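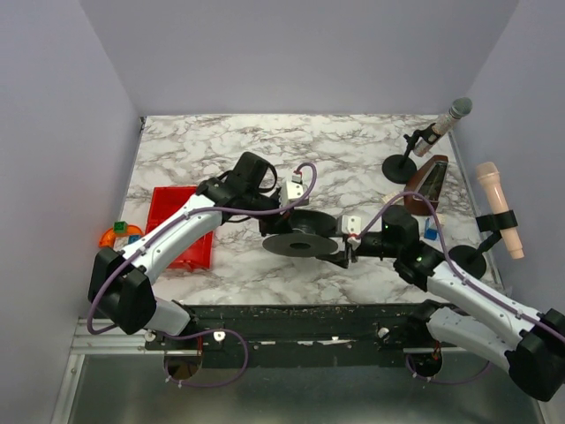
Section 7. When an arm stops or drops what it is holding

Most of you will meet a fault sooner or later, and very few of them are serious. The one that causes the most bother on the Kondine two-arm table is what we call a handover fault, where both arms have come together over the same object and one of them stops before the other has let go. Flat, round things are the worst for it, because two grippers have so little edge to share. Please read the whole section once before you touch anything, even if you have done this before.

CAUTION: A stopped arm is still a powered arm. Lights on the wrist mean that the joint has current, and it may move when the fault is cleared. Keep your hands and face outside the walls until step 3 is finished.

7.1 Making the table safe

1. Press the red stop button on the control box. Don't use the pause key on the screen, which holds the arms in place but leaves them live.

2. If the arms are holding something between them, leave it where it is for now. Cutting the power lets the grippers go slack, and whatever they have will fall on to the table top. For anything breakable, slide a folded cloth underneath with the long-handled paddle first.

3. Turn the main switch to 0 and wait 26 seconds. The arms will sink a little as the joints relax – this is quite normal, though it does look alarming the first time.

4. Lift the object out. If a gripper is still closed on it, ease the fingers apart by hand. Never pull the object sideways, as the finger sensors are easily bent.

7.2 Finding the cause

5. Follow the purple cable along each arm from the wrist down to the rail. It should hang in an easy loop. A loop that has caught behind the shoulder will pull tight as the arm reaches for the middle of the table, and this was behind most of the handover faults Arvo Jääskeläinen and Percy Urrego looked into during the Valtonen trials.

6. Brush the rail from end to end with the soft brush. Crumbs and scraps of paper gather there surprisingly quickly, and they do get under the mounts.

7. Look at the fault code on the screen. Code 49 is a cable or connection fault. Code 180 means the two arms disagreed about where the object was, and you will need to run the alignment in Section 9.

NOTE: Tall items such as stands should be kept towards the back of the table. Move them by hand, with the power off.

7.3 Starting again

8. Switch on, release the stop button and choose Slow Return. Keep one hand by the stop button until both arms are home.

9. Try the handover again at low speed with the foam practice disc. If the same fault comes back 3 times, leave the table switched off and ring the Terkov service desk with the code to hand.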